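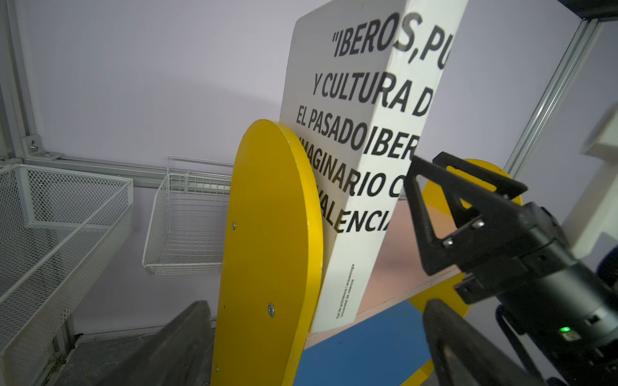 The reply from Plosance was that the hoard could not be listed as complete, and that the Registry at Muvholm should not have sealed the tray.

The Registry took note. Its inventory of 4 October 2023 recorded 177 silver pennies, all from the Pilo find, entered under the Sýkora numbering. Plosance held a cast of number 178.

A search of the cabinet was ordered. It lasted 19 days and produced three buttons and a key. In March the tray was opened in the presence of both institutions. Between pennies 75 and 76 lay an empty recess, lined with felt, in which the round mark of a coin was still pressed.

The minutes state that the cast was placed in the recess and that it fitted. The tray was then sealed again, and the inventory was left as it stood.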